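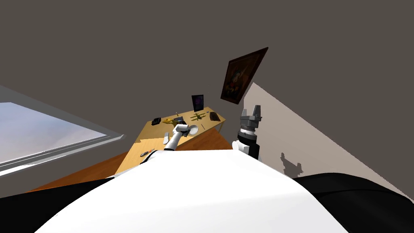
Our project looked at how students in shared housing use their study space at home, and whether the way a room is laid out has any link with how long people work in it. We chose the subject after a seminar in April on housing and daily routines. Most of the reading we found dealt with offices or schools, and very little dealt with rented rooms. In a rented room the furniture is usually fixed by the landlord and the tenant has to work round it. The desk and the window are the two things people mentioned most, and a room with both, as in the picture, was what most of them meant by a proper place to work.

Method

We sent a short survey to tenants of Barredo, a student housing block with 252 rooms, and to a smaller group living in private houses nearby. The survey asked where people worked, at what time of day, and what they would change. We then asked 9 tenants to keep a diary for a fortnight, writing down the start and end of each study session and where it took place. This gave us 2,541 minutes of logged study time once entries with no end time had been taken out.

The diaries were kept on paper. We had planned to use Onon, a time logging app, but two of the tenants could not install it and we wanted everyone to use the same method.

Findings

Around 1,000 of the logged minutes were spent at the desk in the tenant's own room. The rest was split between the bed, the shared kitchen and the library. Sessions on the bed were short and mostly in the evening. Kitchen sessions were longer than we expected, and several people wrote that they liked having someone else there even when they were not talking.

Light came up often in the survey. Tenants whose desk faced a wall away from the window said they used a lamp in the daytime, and some had moved the desk in spite of the tenancy rules. Noise was mentioned less than light, except in rooms on the road side of the building.

Storage was the other main complaint. Where there were no shelves, books and food ended up on the desk and had to be cleared before work could start.

Problems with the study

The diary group was small and everyone in it had offered to take part, so they may be more organised than other tenants. The fortnight also fell just before deadlines. We did not measure light levels, and relied on what people told us.

Further work

A second round of diaries early in the autumn term would show whether the pattern holds when there is less coursework due. We would also like to include students who live with their parents.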